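In Praise of the Clip Hanger

By Hertta Eskola
May 28, 2026

I have owned a tumble dryer, two folding airers and one of those ceiling racks on a pulley that tried to kill me in Faltari, and I am here to tell you that the best laundry equipment in the world is a coat hanger with clips on it. Mine cost less than a sandwich. I love it!

Socks are the reason. Everything else in the wash can look after itself: a shirt goes on a hanger, a towel goes over a door, and trousers will dry on the back of a chair if you turn them once. Socks get draped over radiators and fall behind them. They go on the airer in a damp row, slide down to the next bar and dry with a hard crease across the middle. I once moved a bookcase in our old flat in Wamlow and found 10 of them, no two alike.

Clips put a stop to all that. You pinch the sock at the cuff, let it hang by its own weight, and it dries straight, top to toe. And a whole hanger's worth can be carried from bathroom to balcony in one hand when the sun comes round (try doing that with an airer in a narrow hallway).

I do think people go wrong by starting at the hanger. They stand there with a wet lump of washing in one arm and fish for a partner with the other, and of course they give up. Lay the socks out flat first — on a table, a bench, the lid of the machine, anything. Toes all pointing the same way, pairs next to each other, odd ones at the ends. It takes a minute, and it's a lovely minute.

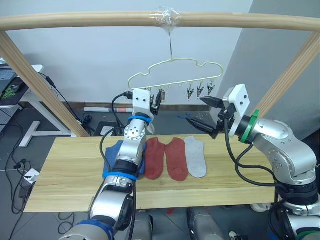

You do need something decent to hang it from. A rail at chest height is perfect, and a wire hook held on with plenty of tape will do the job as well as anything from a shop. My neighbour Mäkelä uses a broom handle across two shelves. I'd avoid door handles, which put the socks at dog level, and shower rails, which seem clever until somebody wants a shower.

Then there is the matter of pairs. I clip mine together, one clip to two cuffs, and put up with the slightly longer drying time. My sister gives every sock its own clip and says mine must smell (they don't). We have been having this argument since September and I look forward to many more years of it. Her way needs more hangers, but hers do dry faster, I'll give her that.

I know a dryer is quicker. We had one in Suvesier for 4 years, a great rumbling thing that took 69 minutes on its shortest setting, and I can't say I remember a single load fondly. The clip hanger asks for a bit of handling, sock by sock, and I have come to like that part best. You notice the heel that's wearing thin. You notice which colours you keep reaching for. I put the radio on and I'm sorry when the basket is empty.

So buy one, in a silly colour if you can find it, and a second for when the children come home with a bag of washing. Mine lives on the back of the bathroom door between loads, clips and all, and rattles a little whenever anyone goes in.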